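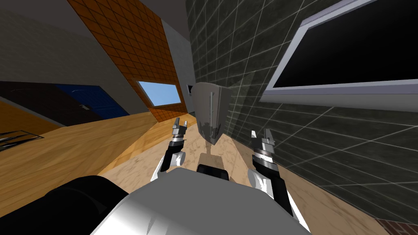
Slide 4. Robot's own view in the simulator, both grippers open, grey box-shaped object between them.

Leave this one up while people find seats.

Say what we did: remote control first, in simulation, then the same task on the real arms at Vudholm. The operator sees what the head sees and moves both hands at once. Drenamon records the joint positions and the gripper commands.

Point at the tilt. The view leans with the head, and new operators reach too high on one side until they get used to it. Give them a practice run before recording anything.

Numbers: 70 demonstrations kept for the two-handed lift, out of around 90 tries. We dropped any run where one hand touched well before the other — those taught the policy to push.

Pause for questions on the controllers. If someone asks about hand guiding, say the Pedell lab setup does it that way and it works fine for one arm. With two arms you run out of hands.

Next slide is the Cabrera kitchen task. Start the video manually, the autoplay is off. Leave 2 minutes for it.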